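Plurkimora table

A Plurkimora table is a work table covered with brown paper and divided into rectangles with strips of colored tape, used for laying out small items of food and kitchenware in fixed places. The name comes from the Plurkimora Kitchen School in Fulari, where the layout was first written down as a teaching aid. It is also called a taped table or, in older handouts, a paper bench.

Surface

The paper is laid over the whole top and pulled flat before any tape is applied. Plain brown paper is preferred to white, as pale objects show up better against it. Blue painter's tape is the usual choice for the lines. The rectangles need not be equal in size. Larger items may lie across a line, although the school's handbook discourages this for bowls.

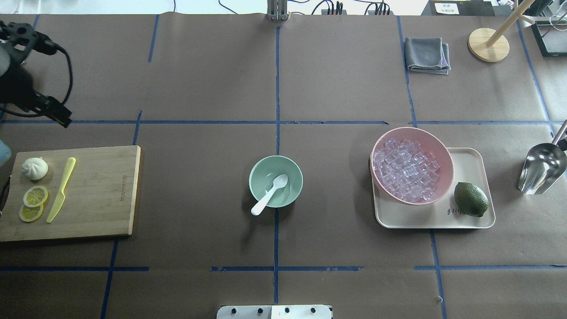 Taped table with cutting board, mint-green bowl, and tray holding a bowl of ice.

The school buys its paper from Clastier, a local packaging firm, in rolls of 1,000 feet. A cover is replaced when it tears or becomes stained, and the tape is put down again from pencil marks on the side of the table.

Arrangement

The standard layout has three stations. The first is the cutting board, which carries the food to be handled and a knife. Lemon slices are common, often placed with one slice partly over another so that they have to be separated. Beginners are given a plastic knife.

The second station is a single small bowl with a spoon. The spoon may rest in the bowl or be laid on the board, depending on the exercise, and the handbook gives both positions.

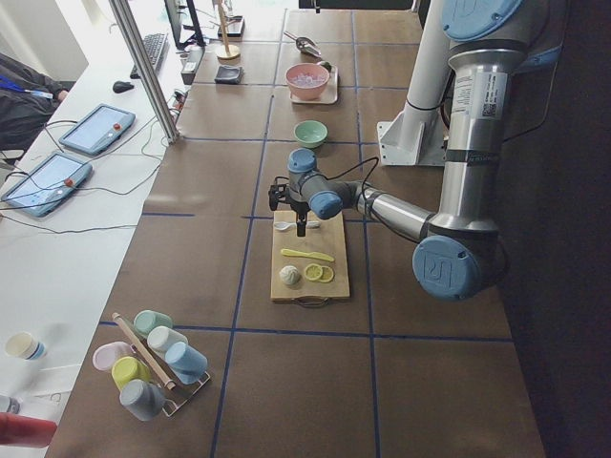
The third station is the tray, which holds a bowl of ice and a lime. A metal scoop is kept beside it on the paper. The scoop is not stored in the ice - a rule carried over from bar work, where a buried handle is considered unclean. Cloths and stands are left toward the outer parts of the table.

The handbook recommends dishes in clearly different colors. Instructions can then be given as "the green bowl" or "the pink bowl," and a learner who does not know the name of a utensil can still follow them.

Use

A typical session is made up of 5 short tasks, such as moving the spoon to the bowl or putting ice into an empty dish. Between tasks everything is returned to its starting place. Learners work in groups of 4, with 2 at the table at any one time. The same layout is used in June for the school's open week, when visitors may try the tasks for themselves.

Tape lines wear faster than paper. Small nicks and raised edges are pressed down or patched with a second piece, and crossings that do not line up exactly are accepted.

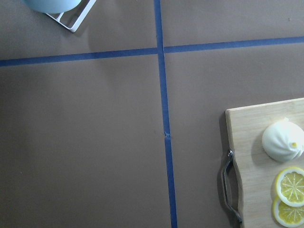
One former student objected in a letter to the school newsletter that the lines had made her tidy only at school, and that at home, without tape, she still put the scoop wherever there was room. The editors printed the letter on 8 Nov 2019 and added that later lessons were to be held partly on unmarked tables.

Variants

The Petkov layout, named after the hotel in which it was adopted, leaves out the cutting board and uses a second tray in its place. It is meant for cold drinks only. The bowl of ice stays on the right in both versions, with the lime next to it. Left-handed users may reverse the order of the stations.
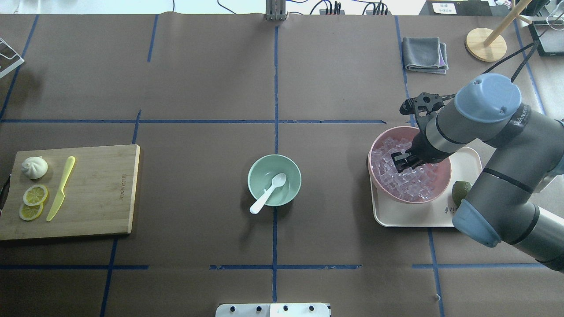 See also

Mise en place
Cutting board
Ice scoop
Place setting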